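# Spare parts budget for a printed arm, first year?

**hultetti_bench**

I'm putting together a purchase request for a second tabletop arm, same type as the one we have: 3D-printed frame, hobby-class servos, two-finger gripper. The task is sorting toy bricks into a basket. The kit quote from Ziltness is $346, without power supply or table. I have a ceiling of $1207 for everything, including the first year of spares. What should I reserve for servos and fingers, and is a spare gripper worth buying up front?

Current station:

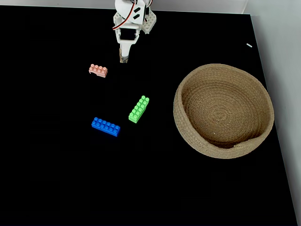
## Replies

**Annick Joly**

Split the request into three lines: kit, fixed station costs, consumables.

- Kit: $346 as quoted. Check whether it includes the servo driver board. Some sellers list it separately.
- Station: power supply, clamps, matte table surface. Black works well with pale bricks. Dark blue ones need more light, so price a lamp.
- Consumables: 2 spare servos, one full set of fingers, one wiring harness. Your red-and-black lead loops out at the side of the servo. I would add cable clips to the order.

The finger tips in your picture look slightly worn, though that may just be translucent material. Measure them before you order. If you own a printer, print the fingers and buy only the servos. I would not stock a complete gripper.

Leave the remainder unassigned until October. By then you will have your own failure records to budget from.

**pruvost42**

just buy two kits and use one for parts. did that with mine, no regrets

**Itach**

Two kits come to $692 before shipping. That fits under the ceiling, but you pay for a second set of printed parts you could make yourself. It only makes sense if you have no printer. Also get the servo model number in writing on the quote. My replacement order came with a different spline and the horns did not fit.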